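From: Shewit Bogale
To: sewn-goods-machinery list
Subject: Re: [sewn-goods] Quilting machine skips stitches after needle bar change

Crisóforo Carrillo wrote:

> We have a Mivix multi-needle quilter, the 90 inch model, bought used.
> In April we replaced the rear needle bar because two of the clamps
> were stripped. Since then it skips on the rear row only, mostly when
> the pattern changes direction. Straight lines are fine. We have tried
> new needles, a different thread and lower speed. The fill is a
> polyester batt, medium loft, with a nonwoven backing. The front row
> sews the same material with no trouble. Before I start moving the
> loopers, does anyone have the setting order for this machine? The
> manual that came with ours is for an older version and the drawings
> do not match.
>
> Also, has anyone bought looper parts from Rerkberg lately? Their
> quote is a lot lower than what we paid last time.

Crisóforo,

We run two of these at Hailu and I have been through the same thing. Please don't touch the loopers yet. If the front row is good and the rear row was good before the bar change, the first thing to check is the height of the new bar.

The order we use is this:

1. Power off, air off, pressure plate up. Turn the main shaft by hand to bottom dead center.

2. Measure from the underside of the needle bar to the needle plate at both ends and in the middle. Write the three numbers down. Do the same on the front bar. On our machines the two bars match within the thickness of a business card. When Marin Stojanović put in our last bar, the left end was low and the right end was fine, and the skips were all on the left.

3. Set the bar height, then tighten the clamps from the center out. Go around twice. The first clamps loosen a little when you pull down the outside ones.

4. Check that every needle is all the way up in its hole. Burrs inside a new bar will stop a needle short. We clean the holes with a reamer turned by hand.

5. Only after that, look at looper timing. Start with the needle in the middle of the row and leave the ends for last.

The direction change is a clue too. When the carriage reverses, the needle gets pulled sideways by the fill, and a loop that is already small gets missed. Straight sewing hides it. Raising the pressure plate a little can help with medium loft, but I would treat that as a way to finish an order while you wait for parts. It won't fix a bar that is set wrong.
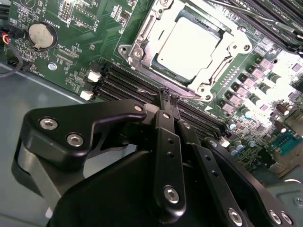 One more thing on thread. Gebremedhin Gashaw on our second shift found that the rear row tension posts were dirty enough to hold the discs open. It took 11 minutes to clean them all with a strip of muslin, and we now do it every Thursday. If your rear posts haven't been cleaned since you got the machine, do that before you measure anything, so you are not chasing two problems.

On Rerkberg: we ordered one set of loopers from them and they took 7 weeks to come. The finish was good. Two needed light polishing at the tip. I have no complaint about the price, but ask whether they are for the short shank or the long shank, because the quote we got did not say and the two do not swap. The other place we buy from is Trullunberg. They cost more and they ship from stock.

As for the manual, the right one for your version should have part number 678 for the rear bar clamp. If your parts page shows a different number there, it is the older book. Bart Cuypers posted a scan of the timing pages to this list a while back — it may still be in the archive under "rear bar timing". If you can't find it, write me off list and I will copy our pages.

Let us know what you measure at the three points.

Shewit Bogale
Maintenance, Hailu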